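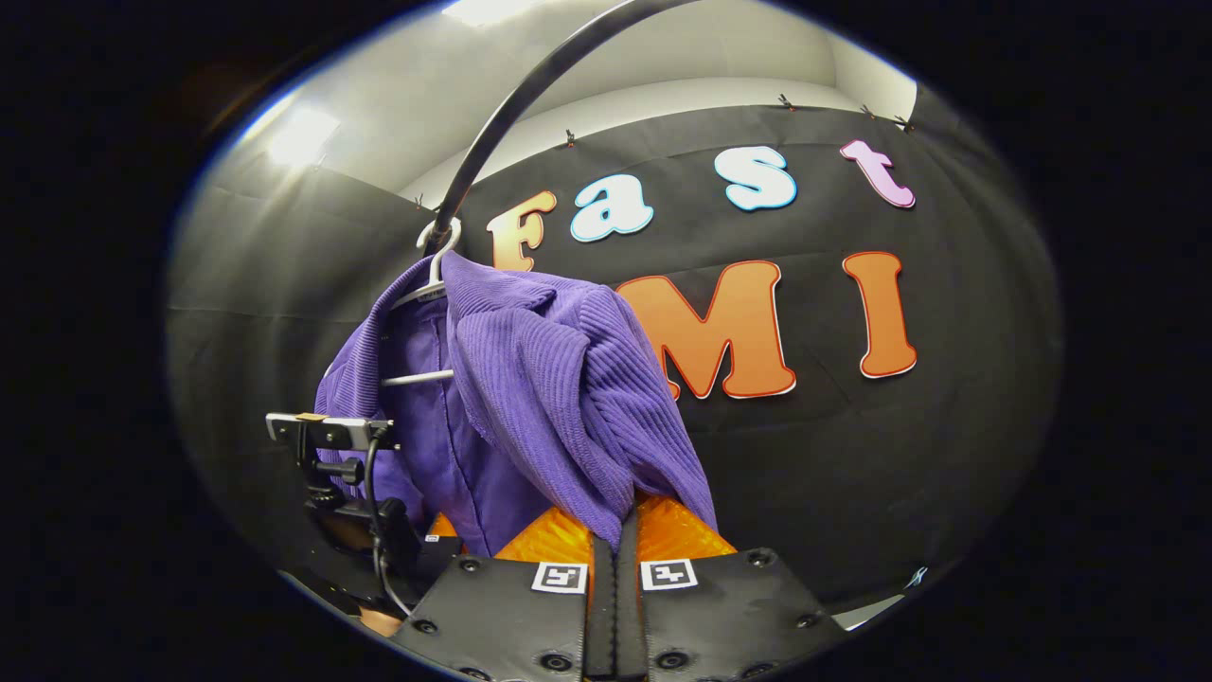 Stop Telling Me to Buy Fewer, Better Clothes

Every August the same column comes around. Closet cleanout, capsule wardrobe, buy one good coat and wear it till you die. I used to nod along. Can't anymore, and I have an hour before my shift so I'm going to type fast and say why.

First. Who has the money for the one good coat? Kwan-ho Hsueh, who I share a desk with, priced one out last winter at Stavum. 1,000 dollars. Wool, very nice buttons. He makes what I make. He tried it on, put it back, went and got one from the church sale and it's been fine. Nobody writes the column about him.
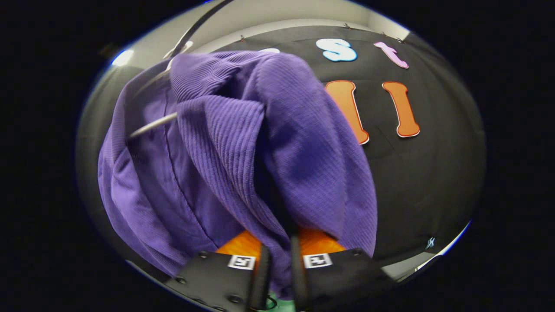
The "cost per wear" people have an answer for this and I've heard it. Divide the price by the number of times you wear it, expensive thing comes out cheaper. Sure, on paper. But rent isn't cost per wear. Rent is all at once on the first. You can't hand the landlord a spreadsheet about how your coat is going to pay off in nine years.

Also it assumes you stay the same size, same job, same weather. I've been three sizes since high school and worked in a kitchen, a call center and now a warehouse office where the heat is either off or 72 degrees with no warning. What was my forever coat supposed to be? For which of those?

Second thing, and this is the one that gets me going. Price doesn't even tell you it's better. I had an Alleck blazer, saved up for it, the lining went at both armpits inside a year. Took it to the alterations place on Kisten Street and she turned it inside out and laughed. Glued, she said. Half the seams. She wanted 56 dollars to reline it and I paid, becuase by then I was embarrassed. Meanwhile I own a sweatshirt from a bowling alley that will outlive me.

So "buy quality" means what exactly? Most of us were never taught to look. My grandmother could pinch a hem and tell you everything. My mother less. Me, I look at the tag like everybody else, and the tag has been lying since the 90s. 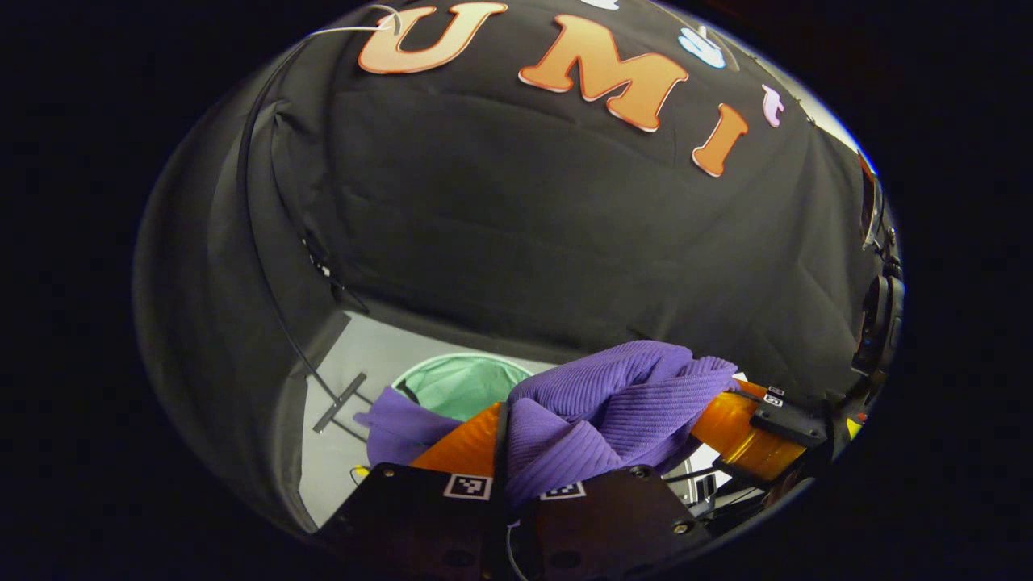

Which brings me to what I'd actualy like people to argue for, instead of shopping advice. Sewing in schools, for everyone, not as a cute elective. Repair that costs less than replacement, and if that takes a tax break for the alterations lady then give her the tax break. Labels that say how a thing is put together, not just where. Adeyemi, the little shop by the bus depot, already writes it on a card by hand. Stitched, lined, hem can be let down. Takes them a minute per piece.

And let people like things. That's the other part the columns leave out.

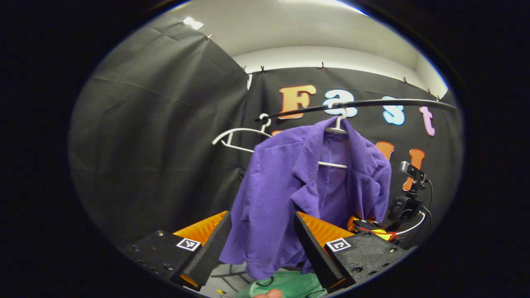
The capsule wardrobe is always beige. Have you noticed? Oatmeal, stone, camel, one navy item if you're feeling wild. As if caring about waste meant giving up on color. A purple corduroy jacket with a proper collar never makes the list, it doesn't "go with everything", and yet I guarantee you that's the one somebody keeps for twenty years. Sews the button back on. Gets mad when a cousin borrows it. The beige thing gets donated the minute the next beige thing comes along.

People hang on to what they love. Not a complicated theory. But you can't sell it as a checklist with links at the bottom so we get the checklist.

I'm not defending the five dollar shirt, before anyone writes in. I know what's behind the five dollar shirt. But the person buying it after a double shift isn't the villain here, and another lecture about investment pieces isn't going to put money in her pocket or a straight seam in the shirt. Go bother the people who glue the linings.

Ok. Bus is in ten minutes. Comments are open, be decent to each other.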